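The hired hand in the test kitchen

Ternska will rent you a robot arm by the month and leave you to find out what it can do. Naheed Pirzada gave it a burger.

The box arrived on a pallet, which was the first disappointment. The brochure had said "desktop". It took two of us and a borrowed trolley to get the Praseck starter kit up one flight of stairs, and when the lid came off there was a second box inside, containing a single cable and a card welcoming us to the family.

Ternska's offer is easy to explain. You pay by the month for an arm, a two-fingered gripper, a small camera that rides at the wrist, and access to a human being on the phone. You show the arm a job by dragging it through the motions, 40 times or more, and the software, called Plaser, works out the rest. When you get bored, they take it all away again. There is no contract beyond the first 33 days, a figure I have asked about twice and still can't account for.

Naheed Pirzada runs the workshop where we set it up, and she had firm views on what to teach it. Most people who review these things stack blocks. She wanted lunch. So we bought play food, clipped together some clear plastic rails, put the burger parts on little white blocks and tipped the lettuce into a tub.

"If it can't manage a toy bun, I'm not letting it near a real one," she said, and went to put the kettle on.

The dragging is dull work. The arm is lighter to push than it looks, but it has opinions at the elbow, and by the twentieth go I was leaning on it like a man moving a wardrobe. Plaser is good company by comparison. It shows you each attempt as a coloured line, lets you throw out the bad ones, and never once asked me to rate my experience.

Then you press the green button and stand back. Our best run put the bun where it should go 93 times in a hundred, which is better than I'd do after a late night. The patty was harder. Stood on its edge it offers the fingers very little to hold, and the arm would sometimes close on thin air and carry that air, with great care, all the way to the plate.

Lettuce was a rout. The arm took either one leaf or most of the tub. Roswitha Görtz, who looks after customers at Ternska, told me over the phone that soft, tangled things are hard for everybody's gripper and that a new fingertip was due in February. She also suggested I try cheese slices. I thought this was changing the subject.

Against Reuter's rival kit, which I had on the bench last year, the Praseck is slower and a good deal quieter. It is also much easier to set up, once you have it up the stairs. Reuter's gripper shuts with a bang that made the dog leave the room. Ternska's closes like someone taking the last biscuit.

Would I rent one? For a small workshop with a fiddly job and a patient person to teach it, yes, for a couple of months. For sandwiches I'd still ask Naheed, who made four while the arm was thinking about its second patty. Hers had lettuce in.

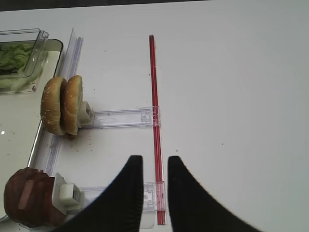 The wrist camera's view of the bun and patty, with the lettuce tub at top left.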